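Getting Your Rally Signs and Banners Ready at Home

With the march to Clundport town hall coming up in February, the kitchen is once again full of cardboard and paint, and I've had so many messages about signs that I thought I'd put all my tips on one page. Some of these I learned from my mother, and a good few from Nesrin Çetinkaya, who has been lettering banners for the Dirley road campaign for longer than I've lived here.

Start with the board. Plain corrugated cardboard is fine for a dry afternoon, but it goes floppy in drizzle, so if the forecast looks gray, give both sides a coat of leftover house paint the evening before. Do both sides, please - painting only one makes the whole thing curl up like a potato chip. Let it dry flat with a few books at the corners.

Sketch your letters in pencil and keep the message short. Five words is plenty. Make the strokes fat, fatter than feels right when you're sitting over it at the table, and leave a hand's width clear along the bottom where people's heads will be.

For handles, check the rules for your own town before you buy anything! Ours were changed after the Flaller bypass protest and the council no longer lets us carry wooden or metal sticks, so we all use cardboard mailing tubes now. Flatten the top of the tube, slide it between two boards and staple through. Then put tape over the backs of the staples, or you'll snag your best scarf (ask me how I know).

Cloth banners want a bit more care. An old bedsheet washed without softener takes paint nicely. I put garbage bags underneath, tape the edges down and dab rather than brush. Once it's fully dry, iron it from the back through a dish towel, and cut 2 small half-moon flaps so the wind can get through. Nilton Henao carried the other end of mine last year and says he'd like 120 of them.

Paint on a wooden table? If it's still wet, a damp cloth and a drop of dish soap, wiped along the grain. If it has dried, lay a warm damp cloth over it for a few minutes and lift it with the edge of an old plastic card. Go gently, and test a hidden spot first. Afterward I rub in a little furniture wax, the Pitkänen kind if the hardware store has it, and buff it with a sock.
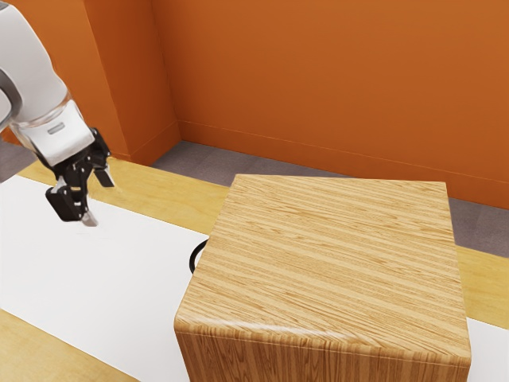
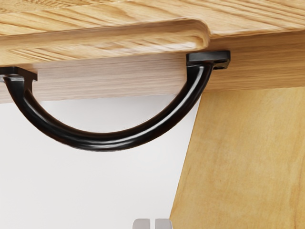
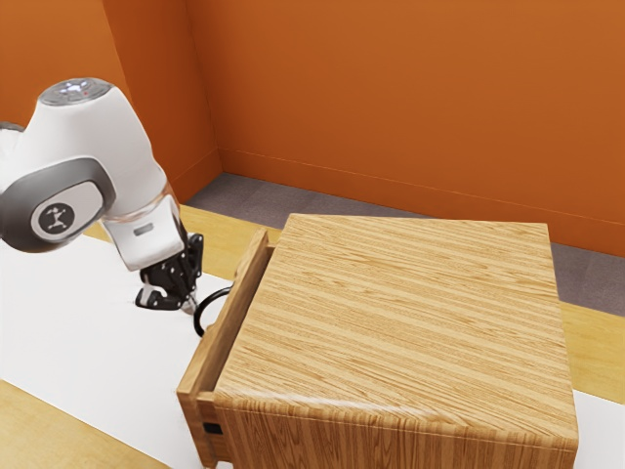
Wood surfaces: wipe with the grain, and mop up spills early.

Signs keep well under the bed between marches, painted side up, with an old pillowcase over the top.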